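Chapter 7
Chores as Engineering Problems

7.1 What counts as done

Whether machines can do household or shop-floor chores yet is usually asked as one question. It is better treated as several. A chore has a starting condition, a set of allowed actions, an end condition, and a cost of failure. A machine may handle one version of a chore reliably and fail on another version that a person would call the same job.

Consider loading a dishwasher. If the plates are of one size, stacked in a fixed place, and the rack is always pulled out to the same depth, the job is close to ordinary pick-and-place work. Change the plates, leave a fork under one of them, and stop the rack halfway. The end condition has not changed, but the number of possible starting conditions has grown past the point where each can be programmed by hand.

In this chapter the word "chore" means a task with three properties: it is done often, it is done in a place not built for the machine, and no one writes down how it is done. Wiping a counter, sorting returned parts, and tidying a bench all qualify. Welding a car body does not.

7.2 Rigid and flexible objects

The first division to make is between objects that keep their shape and objects that do not. The position of a rigid block can be given by six numbers. A power cord has no such short description. It bends anywhere along its length, it catches on its neighbors, and pulling one end may or may not move the other.

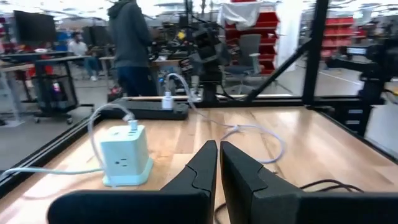

Plugs add a second difficulty. The plug body is rigid and the cord behind it is flexible, so a gripper holding the plug is also holding whatever load the cord applies. Inserting a plug calls for alignment within a small tolerance while that load changes. People correct for it by feel. A machine must either sense the force at the fingers or wrist, or move in such a way that small errors are absorbed by the compliance of the arm.

Unplugging is easier than plugging in, but it is not free of trouble. If the socket is part of a light object that is not fastened down, the object may lift or turn with the plug. A second arm can hold the object still. The two arms must then be coordinated, and the cord must be kept out of the path of both.

7.3 Reading reported results

Suppose the Trurnico line reports that its cord-handling cell completed 200 of 301 trials. The figure means little until four things are known: how the cords were placed before each trial, whether a person stepped in, how long a trial was allowed to last, and whether the cords were ones the system had met before. A trial that ends in success after 43 seconds may be acceptable in a home at night – it is rarely acceptable on a packing line.

Section 7.4 sets out a form for recording these conditions. Section 7.5 applies it to two cases, the Darkow bench-clearing task and the Skukero laundry task, and compares the results with those for fixed automation given in Chapter 3. Readers who have not worked with contact forces should review Section 5.2 before going on.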